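Recording demonstrations by hand - frequently asked questions

These answers are for people booked into the Skostthorpe room to record household tasks. The booking form and the arm controls have their own pages.

What is a demonstration?

A recording of a person doing a task from start to finish, with the movement of the hands logged alongside the video. The learning software, Keane, is trained on many of these. At Skostthorpe the tasks currently open are bowls and dish rack, towel folding and drawer sorting.
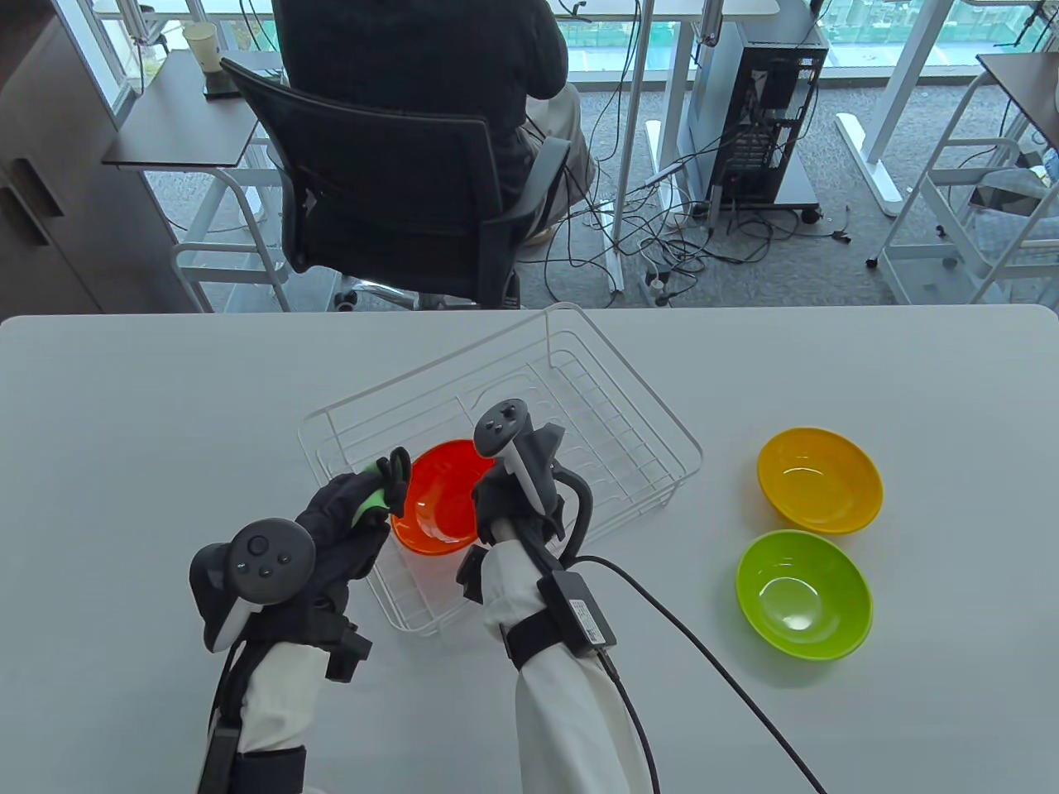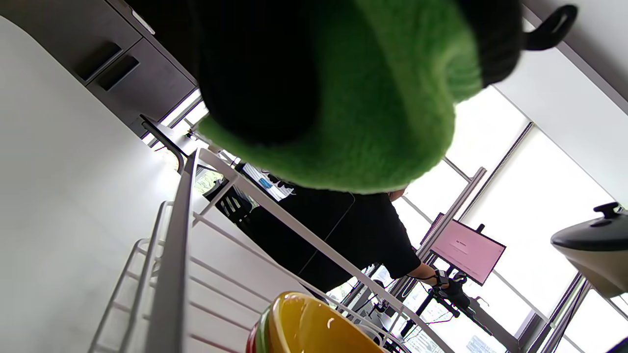
Do I need experience with robots?

No. You need to be able to do the task at an even pace and repeat it. Most new operators produce usable recordings by the end of their first session.

What is the difference between worn controllers and a hand-held gripper?

Worn controllers are strapped over gloves and record where each hand is and how it is turned. Your fingers stay free to hold things. A hand-held gripper records the path of the tool itself, so the result is closer to what an arm will have to do, but you are limited to what two jaws can pick up. Keane accepts both. Do not mix them within one set.

And remote control?

Remote sessions, where you drive the arm directly, run from the Lollerden site only. They are slower to record and are used mainly for correcting a task the arm already half knows.

How many recordings make a set?

200 per task. The bowls set stands at 129. Towel folding was closed at 842 after four sets were merged, and 566 of those passed checking.

Why was my recording rejected?

The usual causes are:
- tracking lost for more than two seconds, mostly from hands crossing or dropping below table height
- a cable caught on an object
- the start pose skipped
- a long pause in the middle of the task

A dropped bowl is not a cause for rejection. Pick it up and carry on. Recoveries are labelled separately and are useful.

Should I move slowly for the robot's sake?

No. Work at normal speed, without rushing. Very slow movements train very slow movements, and speed can be scaled later.

Does it matter where the objects start?

Yes, they should vary. Shift the rack and change the order of the bowls between recordings. If every bowl begins in the same spot, the model learns the spot.

Are other people in the room a problem?

Not if they keep clear of the work surface. Anyone who may be recorded must have signed the Brusarora consent sheet first.

Can I delete a recording?

Yes, until it is uploaded. Uploads run at 6 pm - after that, send the session code to the data desk and it will be withdrawn from the set.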